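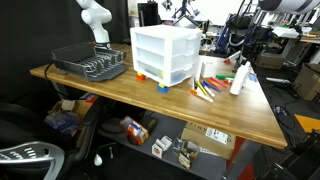 Last updated: March

The Quiet Hour Before the Wind

The first thing you learn when you fly a paramotor in a river valley is that the river does not care about your alarm clock. I set mine for 4:30, and when I arrived at the field in Codden the fog was already on the water and had started to climb the bank. I drank coffee from the lid of the thermos and waited. At 6 in the morning the fog was higher than the barn. At 7:15 it was gone, and I had perhaps one good hour before the wind came over the ridge.

I had driven there to spend a week with a small group of pilots who fly from a hay meadow on the edge of the town. They have no club house and no sign on the road. There is a gate, a gravel track, and a windsock on an old irrigation pipe. The farmer cuts the grass two times each summer, and between the cuts you must launch from the strip along the fence, which is narrow and a little downhill in the wrong direction.

I learned to fly in another country, on a flat beach, where the wind came from the sea every day at the same strength. I thought I was a decent pilot. Codden corrected me on the first morning. In the meadow there is almost no wind at dawn, so you must run. You run with the motor on your back, the wing heavy behind you like a wet curtain, and your knees ask you why you did not choose fishing. My first attempt ended in the tall grass. My second attempt also ended in the tall grass, a bit farther along. On the third I stopped looking at my feet, kept the power on for two more seconds than felt sensible, and I was up.

From the air the valley is easy to understand. The river makes a long bend around the town, and the cold air lies in this bend like water in a plate. When the sun reaches the east slope, the cold air begins to move, and for a few minutes you feel small pushes under the wing, first left, then right. The local pilots call this "the kitchen," and they fly higher until it is finished. I did not know this and flew through it at 200 feet, with both hands tight on the brakes and not many thoughts about the view.

Most of the group fly used equipment. The older wings come from a small workshop named Drotevitz, which made them for a few years and then changed to kites and awnings. They are slow and forgiving, and the fabric has a strange pale green color that shows every grass stain. The motor frames are mostly from Goossens, in a version with a hoop in four sections that you can take apart and put in the trunk of a normal car. I borrowed one for the week. The third section did not like to go into the fourth, and each morning I lost five minutes with it, usually while the others were already laying out their lines.

I asked what all this costs. The answer depended on who was near. One pilot said the whole hobby was cheaper than golf. Later, when his wife had gone back to the car, he gave me a different number. Fuel is the small part. A good flight of one hour uses less gas than the drive to the field, and the drive is long for some of them. One comes 75 miles each way, and if the sock is horizontal when he arrives, he eats his sandwich and drives home again.

We made one real trip, on my fifth day. The plan was to follow the river to the old brick works, turn over the chimney, and return with the slow wind behind us. Six pilots took off and six came back, but not in the order or at the time we had planned. I flew a newer wing that morning, an Isar in the medium size, and I found it quick in the turns and nervous in straight flight. Over the brick works I looked down and saw a man hanging laundry. He waved with a shirt. I wanted to wave back, but I was not ready to give up one brake for it, so I kicked with my legs.

The return was hard. The wind had turned earlier than the forecast said, and for a long stretch beside the railroad I was slower than a bicycle on the path below me. You sit there, you look at the fuel through the plastic of the tank, and you do the calculation again and again. I landed in the lower meadow, on the wrong side of a ditch, and carried the motor over in two parts.

In the evening the meadow can be good again, for the last half hour of light. I flew then only once. The cut hay was still warm, and it held the wing up so softly that I came in too high and had to go around the poplars a second time. I packed the green wing by the light of the car and found half a hay bale inside it when I opened it next morning.

Contact | Copyright, all rights reserved | Back to top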